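Skudano's new radio ad has no music in it
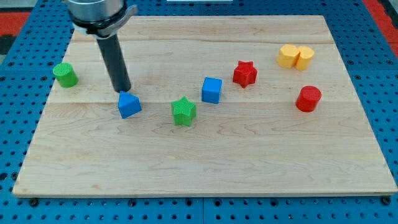 Colored toy blocks on a maple board.

Category: Advertising / Brands

17 Jun 2025

The new campaign for Skudano, the ferry operator, runs on radio only and consists of people talking over the sound of a ship's engine. Huia Ellery, who wrote it, wanted jingles ruled out from the first meeting.

"They'd had the same tune for 13 years," she said. "Everybody in the building could sing it. When I asked passengers what it was for, I got a bus company and a brand of soup."

Ellery works at Starlow, a small agency that won the account in January. The brief asked for a TV spot. She and her producer, Callum Penrose, spent two nights on the overnight crossing with a recorder and came back with a different proposal.

"Truck drivers, mostly," she said. "They sit in the same seats every week and talk about food. One man explained for a good while how he packs a cool box. That's the second ad, pretty much as he said it."

The client took some persuading. Vlastimil Hrnčiar, head of marketing at Skudano, asked for a version with the fare read out at the end, then a version with the fare at the start. Seven edits were made. The one on the air gives the name of the company once and no price.

"Vlastimil was right about one thing," Ellery said. "We had the engine too loud. In a car you couldn't hear the people."

She would not discuss the budget except to say that the TV spot would have used it up in one week of airtime. The radio ads are booked through the end of summer on regional stations, with over 53 slots a week.

Asked whether passengers were paid, she said they were, at the same rate as a voice actor, and that each of them heard the finished ad before it went out. One asked to be taken out and was.

Ellery started out writing catalog copy for a furniture importer and still thinks it was the best training she had. "You get one line for a chair," she said. "Then you get one line for the next chair."

Her next job is for Nineck, which makes rain jackets. She has not decided whether it will have music.

Shares: 53 | Comments: 7

Related
Engström drops its mascot after customer survey
Why local radio stations are selling longer ad slots
Bríd Geraghty on casting for commercials
Outdoor posters: what small brands pay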